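Company > About us > Marine fire safety

Cenuldale surveys and maintains fire detection and fixed suppression systems on passenger ferries and small cargo vessels. The company was formed when Pretorius, a pump repair shop, merged with the survey office at Fikemstead.

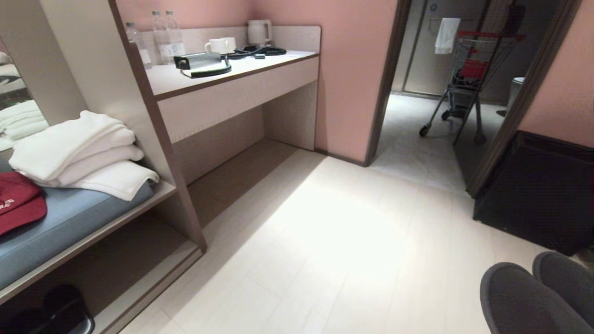
Reading time: 1 min

Our 40 staff work from two yards. Most jobs are done during overnight layovers, and urgent callouts are accepted until noon on Sunday. Car decks take up the larger part of the work: drencher valves, drain scuppers, heat detectors and the cabling between them.

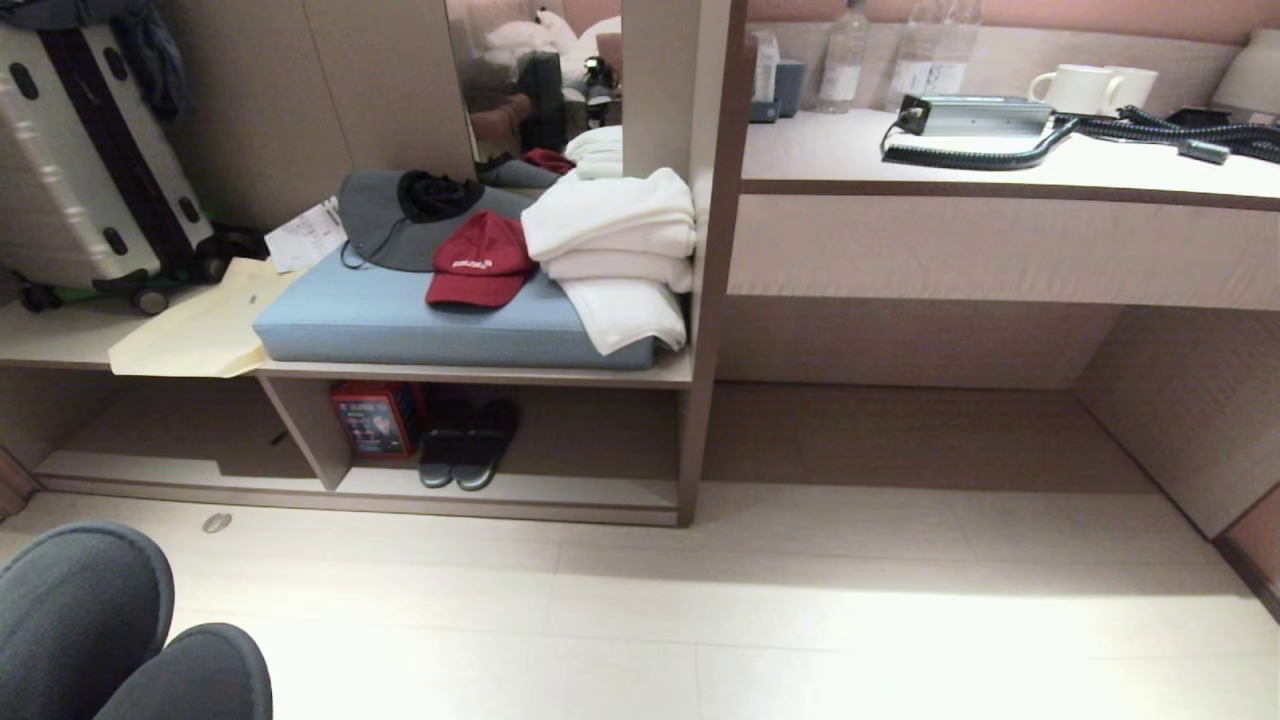 Test results are logged in Cileck, our own records system, which now holds 2,770 inspection reports. Owners receive a written report within 30 days -- sooner if a defect affects sailing. Technical queries go to Wian Hendricks, head of survey.

This site uses cookies to measure traffic. Accept | Manage settings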